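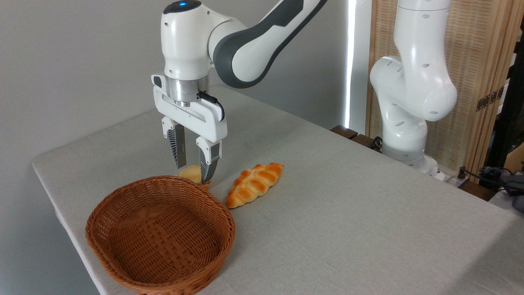 Photo: Tastau

I've been baking the same soft rolls every week since September. A thread on what changed when I stopped measuring by the cup. 1/

I started with the recipe on the back of the Sunel bread flour bag. It says 4 cups. My 4 cups and their 4 cups were not the same thing. I was scooping straight from the bag, which packs the flour down, and the dough came out stiff every time.

So I bought a kitchen scale. The recipe on the Sunel site gives the weight as 500 grams. I weighed what I had been scooping and it was well over that. That explained most of my problems in one evening.

What I use now: 500 grams flour, 300 grams whole milk, 2 eggs, 60 grams butter, 50 grams sugar, 9 grams salt, 7 grams instant yeast. One of the eggs goes in the dough. The other is for brushing the tops.

Somebody will ask, so: yes, you can use 2% milk. I've done it with 2% and with whole. Whole is a little softer on the second day. On the first day I can't tell them apart.

Warm the milk until it feels like bath water on your wrist. I scalded it for a while because an old cookbook said to. I stopped and didn't notice a difference.

Mix everything except the butter. Let it sit 20 minutes with a towel over the bowl. Then knead in the butter a piece at a time. It will look like a mess for a few minutes. Keep going.

By hand this takes me 15 minutes. In the mixer it's closer to 8, on the second speed. Mine is an old Jansen that walks across the counter if I go any faster, so I stay next to it.

First rise: until doubled. In my kitchen in summer that's an hour. In January it was almost two and a half. I used to go by the clock and ended up with dense rolls all winter. Go by the dough.

I mark the side of the container with a rubber band where the dough starts. Cheap and it works. A straight-sided container is a lot easier to read than a bowl.

Shaping. Divide into 16 pieces. My dough comes out near 950 grams total, so that's a bit under 60 grams each. If you want big sandwich buns, do 9 pieces and give them more time in the oven.

Pull the edges under, pinch, flip it over, and drag it toward you on a counter with no flour on it. The counter has to grab the dough a little. If it slides, wipe the flour off and try again. This was the step I had wrong the longest.

Second rise is shorter, 40 minutes or so. Poke one. If the dent fills back in slowly, they're ready. If it springs right back, give them another 10.

Egg wash: one egg, a spoonful of milk, a pinch of salt. The salt loosens the egg so it brushes on thin. Two light coats gave me better color than one heavy one.

375 F, middle rack, 16 to 18 minutes. My oven runs hot in the back left corner, so I turn the pan at 10. Inside temperature should be 190 F.

Pan: I have a dark one and a light one. The dark one browns the bottoms too fast for me. I put a second pan under it. The light one needs nothing.

They keep 3 days in a bread bag at room temperature. After that, freeze what's left. I freeze them whole and put them straight into a 300 F oven for 12 minutes, wrapped in foil.

Things I tried and dropped: honey in place of sugar (browned too early), overnight rise in the fridge (fine, but I never have shelf space), potato flakes (good, but I kept running out of them).

Next I want to try these with part whole wheat. The Drurow mill sells a fine grind in small bags. If you've used it in soft rolls, tell me how much extra milk you needed.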